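# Teaching the Robots at Petthorpe: What Changed for the People Who Do the Packing

Sheyla Giraldo and Chi-keung Tse, final project report, July 3, 2026

When we first wrote to the gift box company Wasis to ask if we could spend part of our spring term with them, we expected to write mostly about machines, and we ended up with notebooks full of people.

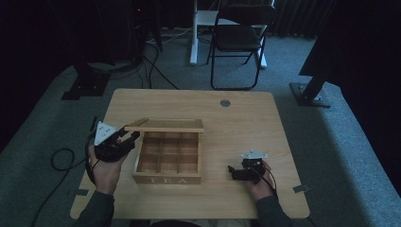 The company packs tea boxes, soap sets and other small presents at its Petthorpe building, and last March it began moving some of that work over to robot arms. Before an arm can do a job, a person has to show it how, many times over, with a pair of hand-held grippers. That showing is now a job of its own, and it was given to people who used to stand at the packing line. We talked with 8 of them, some more than once (they were very generous with their coffee breaks, and with their cookies!).

## How the work used to go

Genowefa Rutkowska had been on the line the longest of anyone we met. She told us that an ordinary shift meant opening, filling and closing gift boxes until her wrists ached, and that she could do it while planning supper, chatting with the next table and listening to the radio all at once. She was fond of that, and she still misses the chatting. The demonstration tables are set apart from each other, and talking tends to throw off your timing, so people mostly save their stories for lunch.

## How it goes now

A person sits down, takes a gripper in each hand and goes through one task from start to finish, such as opening a lid or placing a packet, and then sets everything back and does it again. The team's goal for the first task was 2000 good repeats. They got there in almost 57 working days, which was longer than the plan had allowed, mainly because the early ones were done too fast and had to be thrown out.

Edmund Piątek, the trainer, spends most of his day on this question of speed. Good packers have quick little habits, like flicking a lid with a thumb, that a gripper can't copy, and he asks them to slow down and do the thing plainly. Several people said this was harder than learning the line in the first place! One woman laughed that she now opens her kitchen cupboards the same careful way, and that her husband has started to comment.

We tried it too, for an afternoon. Chi-keung was decent at it after a while. Sheyla dropped a lot of tea.

## What people told us

- Wrists feel better, but shoulders feel worse, and most would like a lower table.
- Pay went up a little for the demonstrators, and it did not for those still on the line, which has caused some hard feelings.
- Only 3 of the people we spoke with had been asked for their opinion before the change.
- Nearly everyone wanted to know what happens to their job once the arms have learned enough.

We put that last one to Szymon Urbańczyk, who runs the floor. He said there would be new products to teach for a good while yet, but he couldn't promise anything past next year, and we thank him for saying so plainly. We would have liked to come back in the fall and ask again, and we hope another student team will.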